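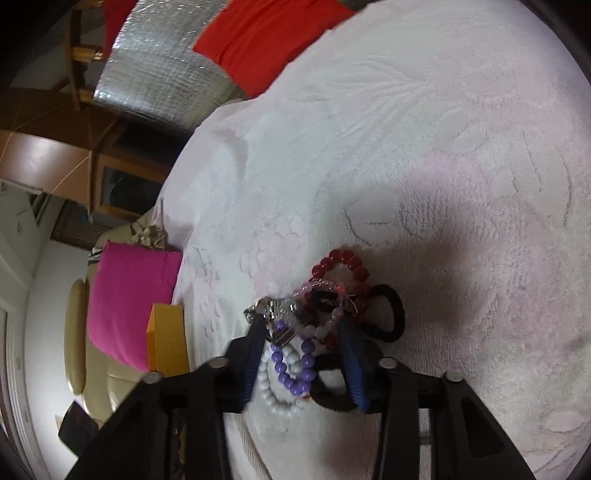 Erka Stretch Cord, 200-Foot Spool

Item 558. Clear, 0.8 mm. Ships from our Fedbridge warehouse in a padded envelope, for no reason anyone here can defend.

Every beaded bracelet breaks eventually, usually in a parking lot. Erka cord puts that day off for a good long while. It's a single solid strand that stretches to twice its length and comes back again, which is more than can be said for the stuff on the dollar card by the register.

How to use it

Pull the cord a few times before you string anything. New cord likes to relax, and it would prefer to do so on your wrist, leaving gaps. Tie a surgeon's knot, add a dot of glue, and go to bed. Trim the tails in the morning.

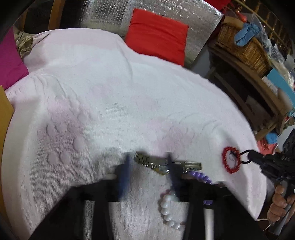
Beads roll, and they roll toward heating vents. Work on a bead mat or, if you refuse to buy one from us, an old towel. A ribbed one like the white and pink cloth under that wristwatch will do fine, and it costs us a sale of the Vikilach mat, item 82. We'll live.

What fits

Glass, wood and most gemstone beads with a hole of 1 mm or larger. Metal beads with rough holes will saw through any cord ever made — run a bead reamer through them first. The Xiong hand reamer is the one we stock.

In the box

One spool, one plastic needle, and one instruction sheet by Atif Paracha, who has strong feelings about knots and was given a whole page for them.

Returns

Unopened spools, any time before the end of April. Opened spools are yours. So are the bracelets — please stop mailing them to us for repair.

2,126 spools in stock as of January 8, 2023.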